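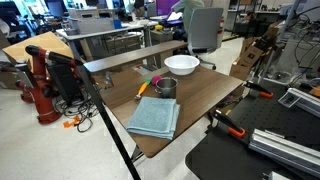 Dundale Manipulation Group — Bench Support

Ticket: Udus gripper drops or misses thin items on the mixed table set
Opened by: Sajib Gamage
Picked up by: Nelu Grecu
Area: red arm, wood-grain table
Status: open, waiting on fingertips

Problem as reported

We are comparing two parallel grippers on the red arm, the Udus and the Vultdale. Same table, same four items for both: the white bowl, the steel cup, the small toy utensil with the pink ball, and the light blue towel folded up. The Vultdale went first and gave no trouble worth a ticket. With the Udus on, the bowl and towel are fine. The cup slips when picked by the body, and the utensil is missed more often than it is picked. Full set of 50 tries per item, 200 in all. The Udus missed or dropped 19, nearly all of them on the utensil and the cup.

Controller is the Seneviratne box for both grippers. No faults logged during the run.

Sajib

Reply 1 — Nelu

Before anything else, please check these:

1. Tool offset. The two grippers are not the same length. If the Vultdale offset was still loaded, the fingers close too high on flat items.
2. Grip force setting. The Udus goes back to its default after a power cycle.
3. Camera calibration, if anyone has moved the arm base or the table.

Also, where does the utensil lie when it fails? If the pink end is up against the cup, the fingers may be touching the cup on the way down.

Reply 2 — Sajib

Offset was the right one. Force was at default, so that one was my mistake. I had set it before lunch and then powered down to move a cable. Set it again and reran the cup only. Slipping on the body is gone except when the arm comes in from the handle side.

Calibration: the table had been nudged. Redid it. The error before was small but it was there.

Utensil is still bad. And yes, the ball end rests on the side of the cup in the layout we use. I kept it like that because the Vultdale runs used it.

Reply 3 — Nelu

Keep the layout, otherwise the two sets can't be compared. But do a short side run with the utensil moved clear of the cup so we know which problem we have. Don't add those picks to the totals.

On the handle side approach: the planner picks whichever grasp scores higher and doesn't know about the handle. You can block that approach in the grasp file. If you do, block it for both grippers and note it in the run sheet.

One more thing. There is a lot of black cable looped on the floor by the arm base. Check that nothing is pulling on the gripper lead when the arm reaches for the far side of the table where the bowl is. I had a loose connector on the Udus lead last June and it looked exactly like a weak grip, with no fault in the log.

Reply 4 — Sajib

Side run done. With the utensil clear of the cup the Udus picks it by the handle most of the time. With the ball against the cup it touches the cup first, pushes it a little, and then closes next to the handle. So it is finger width. The Udus tips are wider than the Vultdale tips and there isn't room.

Lead checked. It was not pulling, but I added slack and taped it at the second joint anyway.

Handle side approach blocked in the grasp file for both. I will have to repeat the Vultdale cup picks, which I'm not happy about, but fine.

Reply 5 — Nelu

Agreed on the finger width. There is a narrow tip set for the Udus. It is rated for 1,000 cycles before the pads need changing, so count the test picks against that. I have asked for one pair.

Until it comes:
— leave the wide tips on and finish the bowl and towel sets
— hold the utensil set
— save the force value in the startup file so it loads after power-up

Reply 6 — Sajib

Startup file changed, power cycled twice, force value stays. Bowl and towel sets are running now. Utensil on hold until the tips arrive. Please leave the ticket open.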